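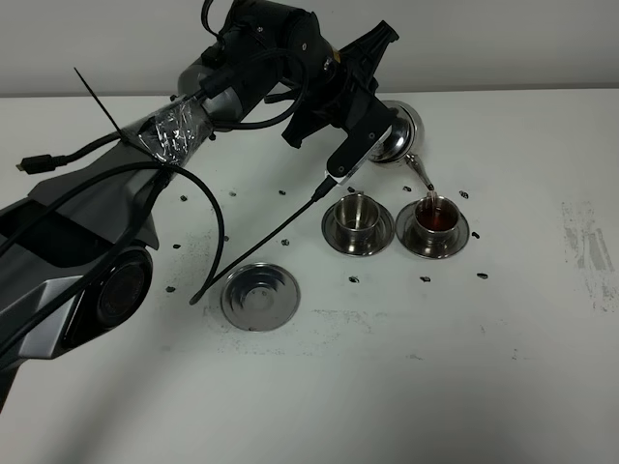

Zinash Kassa

Section 5. Setting up a game sheet and entering shots

Read this section before the first home game. The Adard manual says the scorer can learn the program during warmups. I have trained enough student scorers to doubt that.

What you need

The rink laptop, the roster file from each team, a paper score sheet and two pencils. The paper sheet stays the official record until the referee signs it, whatever the welcome screen says about going paperless.

Before warmups

1. Open Adard and choose New Game. Do not choose Copy Last Game. It is supposed to clear the old goals and penalties, and sometimes it leaves the penalties.

2. Pick the home and visiting teams. If the visitor is Ornport, check that you have the men's roster. The two Ornport teams sit next to each other in the list under the same name.

3. Load both rosters. Compare every sweater number with the lineup card the coaches hand in. A transfer student will often be listed with a number from the old school.

4. Mark the two dressed goalies for each team, then mark the starter. The program fills in whoever started last time. Treat that as a guess.

5. Set the period length and the length of the intermission. Press Save. Wait for the word Saved to appear at the bottom left before you touch anything else.

Note: The database came with 429 players already in it when we got our copy. Plenty of them have graduated. A name that shows up in the search box is no proof that the player is on anybody's team.

During play

6. Click Shot each time the goalie makes a save or a goal goes in. A puck off the post is not a shot on goal. Neither is one that a defenseman blocks. The help page is vague on both.

7. For a goal, enter the scorer first, then the assists, then the time. If the referee has not announced the assists yet, leave them blank and write what you think you saw on paper.

8. When a goalie is pulled, click Empty Net right away. Miss this and the next goal against goes on the goalie's record. You can fix it later, but the save percentage will not update until you close the game and open it again.

CAUTION: Do not press Undo more than once in a row. The second press may take out the entry before the last faceoff with no warning. Hervieu support told me this was fixed. I tried it in November and it was not.

After the final horn

9. Wait 60 seconds before pressing End Game, in case the officials are still talking.

10. Read the shot totals out loud with the person keeping the paper sheet. If they differ, the paper wins.

11. Export the file and send it to the league office. "Sent" means only that it left the laptop – call Grastport and ask whether they have it.

Note: The season file is said to hold 2,260 events for each team. I have not tested the limit and would not rely on it. Save a separate backup after every home weekend.

Penalty shots and overtime are covered in the next section.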